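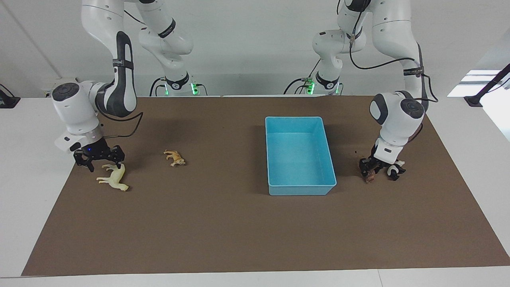
3.2 Toys, mats and the bin

Figure 2. One arrangement from the tidy-up set: a pale yellow horse, a small orange-and-tan striped cat or tiger, and a light blue plastic bin on a brown mat.

Children's play areas are usually studied while they are in use. The part of the day when the animals go back in the bin has received far less attention, possibly because it is less fun for everyone concerned. Our interest is in that part, and in the plain question of what a small group of objects looks like when it is waiting to be put away.

The material comes from the Drutham toy collection, which was assembled for an earlier study of naming and now lives in a cupboard in Ustley. It leans heavily toward animals. Farm stock and large predators are stored together without regard to scale or temperament, so that a duck may well be the equal of a bear. We kept this feature. A household toy bin has never been sorted by habitat, and we saw no reason to hold ours to a higher standard.

Each arrangement was laid out on a plain mat with a bin to receive the toys. We chose brown after a trial with a patterned play rug, on which a printed pond kept attracting the ducks and, worse, the opinions of our raters. The brown mat has no pond. It leaves a good deal of open space between one toy and the next, and it shows up the lighter animals well. In Figure 2 the horse is clear of its neighbor, and the striped animal has a patch of mat to itself on the way to the bin.

Toys were not stood up neatly before an arrangement was recorded. Early on we tried this and got something resembling a shop window, with every animal square on its feet and looking purposeful. Real floors do not look like that. A toy animal spends much of its working life on its side — ours certainly do — and the horse in Figure 2, which appears to be partly tipped, is well within the normal range. We coded posture as upright, tipped or flat. Tipped gave the most trouble, and the raters' notes on the subject run longer than this section.

Species was a second source of difficulty. The striped figure in Figure 2 was entered as "cat" by one rater and "tiger" by another, and a long exchange of messages failed to move either of them. The stripes favor the tiger. The size favors the cat, but only if one is prepared to argue from size in a collection where nothing is to scale. We settled on the joint label "cat or tiger," which satisfied both raters about equally little, and used it from then on for any striped animal of doubtful allegiance.

The full set holds 700 arrangements. Labels were entered in Cledeo, using the Ulloa list of toy names with 3 changes: horses and ponies were merged, the heading "other beast" was dropped, and bins were given an entry of their own. The last change was overdue. The original list treats the container as background, and yet tidying without a container is only moving things to a different part of the floor.

Bin position was left free from one arrangement to the next, and we return to its effect on the order in which toys are chosen in Section 3.3.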